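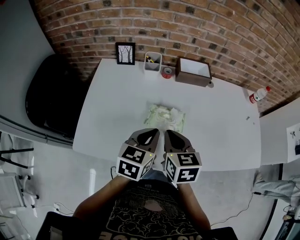 Does a second Burn on the same target restart the damage ticks, or just the timer?

Just the timer. The duration goes back to the full seven seconds, and the ticks carry on with whatever rhythm they had when the first Burn landed.

Print this page | E-mail this page

Notebook, September 22, 2020
Tasesance combat notes, Burn and friends

I've wanted to get this one written down properly for ages, and after a long and rather pleasant afternoon with the practice dummy I think I finally can. The short version is at the top for anyone who only came for that. The rest is for me, and for Anoma, who will want to know how I got there (quite right too).

The trouble started back in February, when Shengli put together the first rotation sheet for Fang and assumed that every fresh Burn started its own one-second clock. If that were so, reapplying too early would throw away part of a tick each time, and a player with quick fingers would do less damage than a lazy one. It did feel that way on the old build. Chak-lun was sure it was wrong, I was sure it was right, and we had a very friendly argument that lasted several weeks and produced no numbers whatsoever.

So, numbers this time. I used the Lonham practice yard because the dummy there has a flat 3,000 health and no resistances, and I took all the gear off Fang except the starter blade. No companion, no weather bonus, food buff left to run out before the first run. Sumaiya reminded me that the yard keeps your shrine blessing even after you log out, so I cleared that as well and threw out the morning's figures, which were all a touch high. Thank you Sumaiya! I would have been chasing that for days.

Capture was at 60 frames a second, stepping through by hand afterward. I did 16 runs. In half of them I let a single Burn go to the end, and in the other half I put on a second one partway, trying to land it just before a tick was due, which is where Shengli's version and Chak-lun's version disagree the most.

Single Burn: first tick one second after the hit lands, last tick right on expiry. Same every time, no surprises, and a nice steady thing to compare against.

Reapplied: the next tick came when it was already going to come. I had one where the second hit landed only three frames ahead of the tick, and the tick still turned up three frames later as if nothing had happened. The icon flashed and the timer filled back up. If the clock had restarted I'd have been waiting a whole second, and you can't miss a gap like that even at full speed. Chak-lun wins. I've told him. 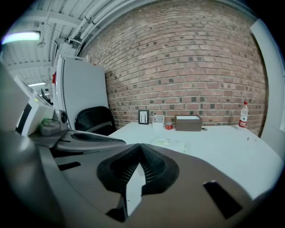 Gripper, close up.

One wrinkle, and it's a bit of an ugly one. Because the ticks keep the old rhythm but the expiry is measured from the new hit, the last tick no longer falls on the expiry. There is a leftover piece of a second at the end in which the target still shows as burning and takes nothing. I think this is what we were all feeling back when we said early reapplication was weaker. You don't lose a tick in the middle, you get a little dead stretch at the end, and if you stop and watch the bar you'll notice it.

Things I haven't sorted out:

Damage values. When the second Burn is stronger than the first, does the next tick use the new value or the old one? I only used the one blade so I can't say. Rafsan has a lovely stack of mid-level gear on his account and has offered to bring it over.

Two players. All of this is one Fang on one target. If Burns from different players share a clock then the group sheet needs redoing from top to bottom – I'd rather know before Shengli starts on it again.

Bleed. It has the same icon flash, so I'd guess it works the same way, but I guessed about Burn too and look where that got me.

I did write to Zellent through the in-game form, asking whether the dead stretch is meant to be there. All I have so far is the automatic reply. The patch notes say only that Burn "refreshes on reapplication", and you could read that either way if you were in the mood.

For the rotation sheet: take out the warning about early reapplication, leave the opener alone, and move the heavy swing up to where the pause used to be. Shengli, I've pencilled it into the shared copy in green and left your version underneath, so please have a look before we change the main page.

Clips are in the usual folder under Burn, with the blessed ones kept apart so they don't get mixed in by accident.

Next session: Rafsan's gear, then Bleed if there's time.

We use cookies to remember your settings on this site. By continuing to browse you agree to our use of cookies. OK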